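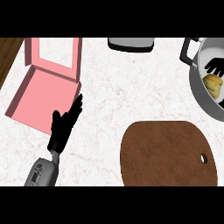

Kitchen cell in simulation, two arms. Biscuit in the pot, pink box open.

Pre-run checklist, Barport student manipulation project
Task: biscuit transfer, pot to box
Completed by: Min-kyu Um
Reviewed by: Ingrid Nakamura
Session: Wednesday, afternoon block

1. Scene file loads without errors
OK. Load time is longer than last week. Not a blocker.

2. Box lid open, tray empty
OK.

3. Biscuit inside pot at reset
OK. It rests against the inner wall. Check the collision mesh on the pot before the long run — the Suvarna build let objects sink into it.

4. Fingers clear of box walls
Marginal. Left fingertips sit very close to the right wall of the tray. Raise the start pose 2 cm.
IN: Agreed. Change the config file, not the script.

5. Cutting board position
OK. Distractor only in this task, leave it where it is.

6. Joint limits and self-collision, both arms
Left OK. Right wrist reported a limit warning on 6 resets, all with the pot shifted toward the edge of the counter. Narrow the randomization range.
IN: Send me the seeds.

7. Physics step and control rate match Vandia settings
OK.

8. Episode log
3,583 episodes stored, target 4,000. Disk space is enough for the remainder.

9. Emergency stop key bound and tested
FAIL. The key pauses rendering but the controller keeps stepping. Must be fixed before anyone moves this to the lab arms.
IN: Hold the hardware session until item 9 is closed. Simulation runs may continue.

Open items: 4, 6, 9
Recheck: after the next Platano merge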